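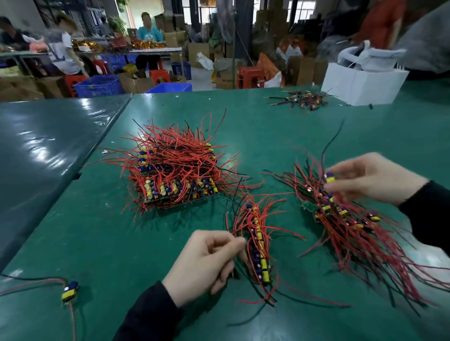
Will I still have my own bench once the Plarimano is running? was the first question we got when the changeover was announced, and it deserves a proper reply before anybody picks up a screwdriver. Yes, you will. The Plarimano takes over the electrical test and the counting. Separating the driver boards, straightening the leads and looking each one over stays with the people at the bench, and this section of the guide is mostly about how the two kinds of work meet.

## Section 2: Setting up the bench and the Plarimano together

Please read the whole section once with a cup of tea before you start. The Szczepańska hall did its first bench in a hurry one morning in May and had to do it again after lunch, so take your time with it.

### Preparing the bench

1. Finish or set aside the batch you're on. Don't carry a half-checked batch over into the new count.
2. Wipe down the bench top and pick up any wire ends and scraps.
3. Put the unsorted boards within easy reach, and leave a clear strip between them and the ones you've already been through. Left-handed or right-handed, arrange it the way you like. The Plarimano doesn't mind which side you work from.
4. Keep single boards you have doubts about in a corner by themselves.
5. Slide the empty infeed tray up to the bench until it clicks.

> **Caution:** Never pull a board out of a heap by its leads. The red and black wires catch on each other, and a strained solder joint can pass the test and fail later. Find the board itself with your fingers, hold it, and ease the wires free.

### Turning on Listen

Listen is the mode in which the Plarimano follows your pace and doesn't set one. We ask every hall to stay in Listen for the first 13 shifts, even if things go beautifully.

1. Switch on at the wall, then at the front panel, and wait for the steady green light.
2. Choose **Listen** from the start menu.
3. Load one tray by hand, with all the leads pointing the same way.
4. Press **Take tray**. The guard closes and the test begins.
5. When the guard opens, lift the tray out and load the next whenever you're ready.

If no tray arrives, the machine simply waits. It won't beep at you, and a pause isn't recorded against anyone's name.
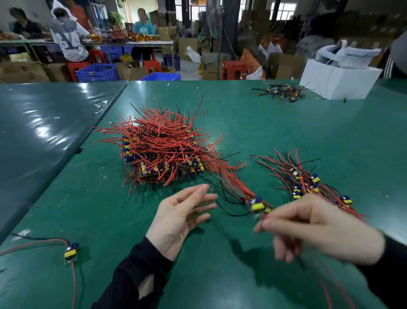
My hands know a bad wire before my eyes do, so how does the machine learn that? came up at nearly every training table. It doesn't learn it, and we'd rather say so plainly. The Plarimano measures current and voltage and can't feel a stiff lead or a loose pin. If something seems wrong to you, hold the board back, whatever you think the test would say.

### Your part of the count

Anyone who has kept a tally on the back of a carton flap will be glad of this bit. The display shows boards tested since the last reset, and during the trial at Sudon it read 1,282 at the end of the longest shift, with 525 of them done before the midday break. Those figures aren't targets. Supervisors, please don't write them on the whiteboard!

To enter the boards you held back:

1. Touch **Held at bench**.
2. Key in how many, and choose a reason from the list (lead, pin, component, other).
3. Touch **Save**, and put those boards in the repair tray.
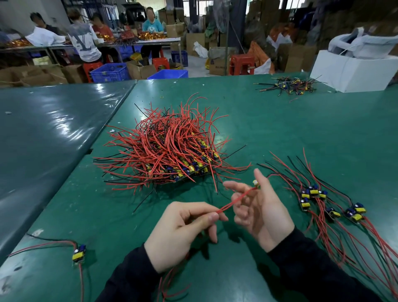

The reason list is short on purpose, and you're welcome to use "other" as often as you need while you get used to it. Those entries are read through by the bench team and the set-up engineer together, and new reasons get added from them.

> **Note:** Bench workers can stop the Plarimano at any time with the red button. You don't need permission, and you don't need to fill in a form afterward.

### Before you leave Listen

Sit down together, everyone who works at the bench, and go over these points:

- Are the trays coming back at a pace you can live with?
- Has everybody had a turn at loading, and a turn away from it?
- Is the repair tray being emptied?

If any answer is no, stay in Listen and look at Section 3, "Changing the pace."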